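**시뮬레이션 그리퍼 비교 평가 참가자 모집 (단기, 원격 가능)**

2019년 9월 25일 올림

급하게 올립니다. Dollstead 조작 연구팀, 양팔 로봇 그리퍼 비교할 분 찾아요. 전부 시뮬레이션. 실기 없음. 과제는 문 열기 하나입니다.

비교 대상
- 그리퍼: Brarnier 두 손가락형, Nulel 두 손가락형
- 제어기: 임피던스 / 위치 제어
- 카메라: 몸통 시점, 손목 시점 (둘 다 봅니다)

하는 일
- 원격 조종으로 문 손잡이 잡고 당기기. 조합마다 반복
- 그리퍼별 1000회 기록 중 본인 몫만 맡음. 나머진 스크립트가 돌림
- 실패 구간에 태그 달기: 미끄러짐, 헛잡음, 손목 특이점, 문틀 충돌
- 짧은 메모. 길게 안써도 됨

작업 화면은 대충 이런 느낌.

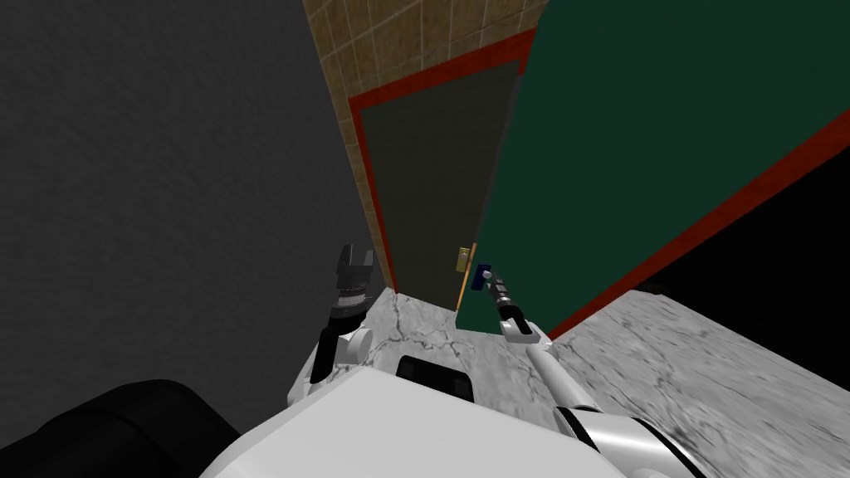 손목 쪽 시점: 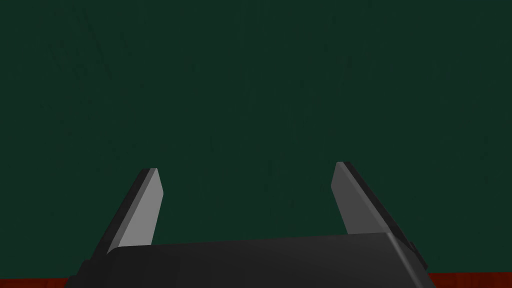
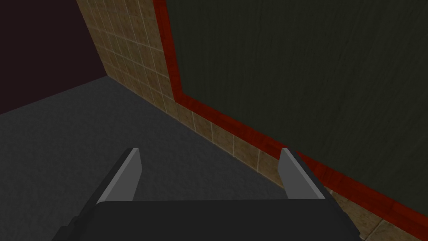
Iddrisu Nartey는 손목 시점만 보고 태그를 달면 접촉 순간을 놓치기 쉬우니 몸통 시점을 꼭 같이 띄우라고 했고, 손가락 벌림 폭은 조합 바꿀 때마다 초기화해 달라고도 덧붙였습니다. 제어기 게인은 건드리지 말아 달라네요. 지난 3월에 누가 바꿔놓고 안 알려줘서 데이터 절반 날렸답니다.

이런 분
- 로봇 조종 경험 있으면 좋고 없어도 됨 (연습 세션 있음)
- 3D 시점 오래 봐도 멀미 안 나는 분
- 리눅스 터미널 켜고 끌 줄 아는 분
- ROS 써봤으면 우대. 로그 포맷은 저희 쪽에서 맞춰드려요
- 같은 실수 또 나와도 똑같이 태그 다는 꼼꼼함. 이게 젤 중요

조건
- 모집 인원 8명
- 기본 에피소드 400개 채우면 1차 정산. 추가분은 협의
- 시간대 자유, 대신 한번 시작한 조합은 그날 끝내기
- 장비: 본인 PC 가능. 그래픽카드 약하면 말씀주세요, 원격 접속 계정 드림
- 결과 보고서에 이름 실을지 말지는 본인 선택

지원 방법
메일 제목에 [그리퍼 비교] 붙여서 Adjoa Annan 앞으로. 이력서 양식 없음. 적을 것: 이름, 가능한 시간대, PC 사양, 조종해본 로봇이나 게임패드 경험 한두 줄. 첨부파일은 PDF로만 부탁드려요 hwp 안열립니다.

서류 보고 바로 연락 → 연습 세션 한 번 → 본 작업. 면접은 따로 없고 연습 세션 때 태그 단 거 같이 보면서 얘기합니다. 연습분도 정산 포함이에요.

Hung 제어기도 다음 차수에 넣을까 논의중인데 아직 미정. 관심있으면 메일에 한 줄 적어주세요. 자리 차면 글 내릴게요. 문의도 같은 메일로 부탁드림니다.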